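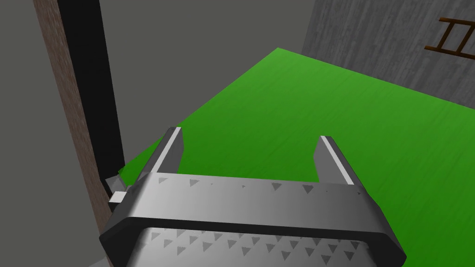

Do I have to sand internal doors right back to the wood before painting them a new colour?
hallway_hopeful, Worthorpe

We've got 11 doors in the house, all old white gloss, a bit yellow now. I'd love a proper strong colour on the hall ones and I'm hoping to get started in November while it's too wet to do anything outside. How much prep can I get away with?

satin_or_bust
Bare wood is only needed where the old paint is flaking or has gone lumpy. For sound gloss, a good wash with sugar soap and a going over with medium then fine paper until the shine has gone is plenty. You're giving the new paint something to grip. Wipe off every bit of dust, then one coat of adhesion primer and two of your colour.

Do go for the strong colour! I did our hall doors in a deep blue two winters ago and I still grin when I come downstairs. Get the primer tinted grey if you're going dark – most paint counters will do it and it can save you a whole coat.

A few other bits:
Take the handles off. It takes five minutes with a screwdriver and looks so much better than cutting in.
Panelled doors: panels first, then the rails across, then the uprights, edges last.
Small foam roller for the flat parts, brush for the mouldings, and don't go back over it once it starts to drag.
If the house is older, buy a lead test kit before you sand anything. If it comes up positive, don't dry sand.
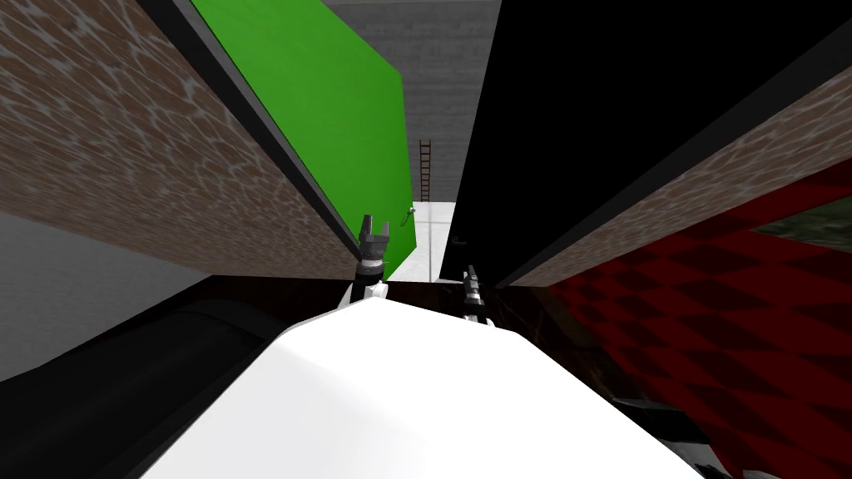 A green door and a black one, with a narrow opening between.

I'd happily mix colours along a hall too. Paint a big bit of lining paper in each shade and tape it up for a week, then look at it at breakfast and again with the lights on. The blue I was sure about on the tin looked purple by 8pm.

old_brush_drostden
just use Riis satin, no primer, did mine in a day

satin_or_bust
Glad it worked for you, but I'd be nervous about skipping primer over old gloss. It can look lovely for a month and then come off in a strip the first time someone catches it with a hoover. Try the fingernail test on a hidden edge after a week or so.

preken_terrace
Agree with the long answer. I'd add that drying time is what catches people out, especially in cold weather. Touch dry isn't hard! I shut a bathroom door on a Friday night and had to peel it off the stop on the Saturday, with a lovely bald patch to redo. Wedge them open overnight and keep the heating ticking over.

Also check the gaps before you start. Every coat adds a little thickness, and if a door already rubs, plane the edge first and prime the bare bit. Mine needed doing along the top as well, which meant taking it off the hinges after all. Keep each door's screws in a labelled envelope.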